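3.2 Interchange use and scoring after half time

We coded every rotation in the 600 quarters of senior football played in the Rultley and Clikham leagues over two seasons. A rotation was counted when a player crossed the interchange line and a teammate took the field. Injury changes were kept in a separate file and are not included in Table 2. After this step, 2374 rotations from the third and fourth quarters remained.

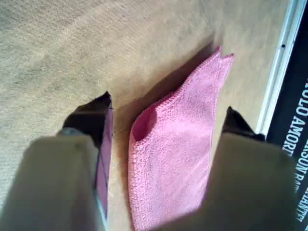
Figure 2. Pink towel, folded lengthwise, on carpet.

Clubs that rotated midfielders early in the third quarter gave up fewer goals from center bounces in the last. The effect was small in Rultley and larger in Clikham, where the grounds are wider. Undinau was the exception. It rotated less than any other club and still finished second on points against. Engström reported a similar case in junior football and put it down to bench size, but Undinau named a full bench in both seasons.

We found no link between rotations and behinds. Forwards were rotated too seldom for a separate test, and they are grouped with ruckmen in the model described in Section 3.3.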